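Slow data is still data

Kjell Forsberg

Last November our small team at Jonon finished recording the first set of examples for a robot arm that should learn to tidy a workbench. We had 2,000 recordings, and we were proud of the number. We put it in the first line of our report. Today I would put it much further down, and I want to explain why I changed my mind.

In our field people like to speak about size. When two groups meet, the first thing they ask each other is how many hours they have, and I have asked it myself many times. It is a comfortable question, as the answer is one number and everybody can compare it. But the number says very little about what a person did with the arm during those hours.

When I sat down and watched our recordings one after another, I found that most of them were the same recording. The operator starts from the same position, goes down at the same angle, closes the fingers and lifts. The operators were good at their job and they became faster every day. This was exactly the trouble. A fast operator removes all the small hesitations, and the learning system never sees what a hand should do when it is a little bit wrong.

So I chose 168 recordings and threw the others out of the training for one test. I took the ones where the operator had to correct something: a missed grasp, an approach from a bad side, a part which rolled away. Some colleagues at our partner Fivow thought I was wasting a good collection. The model trained on the small set was worse at the easy cases, I must admit this. On the difficult ones it was clearly better, and when it missed, it tried again. The model from the full set went on to the box with nothing in its fingers, as if it had something to deliver.

I don't want to make a law from one test. Still, I think we pay operators for the wrong thing. At Hellström, where I worked before, there was a list on the wall with the number of finished recordings for each person, and the best result for one shift was 89. People looked at that list all the time. If somebody stopped to try a strange grasp, it cost them two or three places. I never saw a list for the most useful mistake. 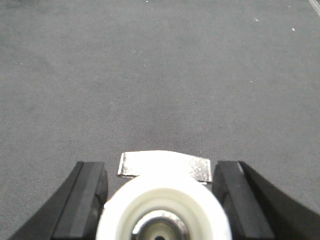

Should the waiting and searching be cut out of a recording before training?

I would leave most of it in. A pause with the fingers open before the arm decides where to go is part of the skill, and a model which never saw a pause will hurry in places where it should look first. Cut only the time when the operator has let go of the controls.

There is an objection I hear often, and it is a fair one. With enough data, people say, the rare cases will come by themselves, so why should we choose by hand? Perhaps this is true for the very large companies. For a team of our size it is a dangerous hope. Rare cases do not come to a clean table with the same four objects on it. You have to invite them. You move the lamp, you change the height of the chair, you ask the new colleague to record before she has learned the quick way – and you keep what she made.

Another objection is about cost. A slow session gives fewer files, and the person who pays sees fewer files. Here I have no elegant answer. I can only say that we also paid for the storage, the checking and the labeling of all those recordings which were copies of each other, and this money did not appear in any discussion.

What I would like to see is a short note with every collection, written by the people who held the controls. Which grasps did they avoid? When were they tired? What did they stop trying after the first week? We started to write such notes on 2nd May for the new set, which has the name Zevudley, and they are already the part I read first. One operator wrote that she always turned flat parts with the left finger, and that she did not know it before she had to write it down. I went back to the files and looked, and she was right.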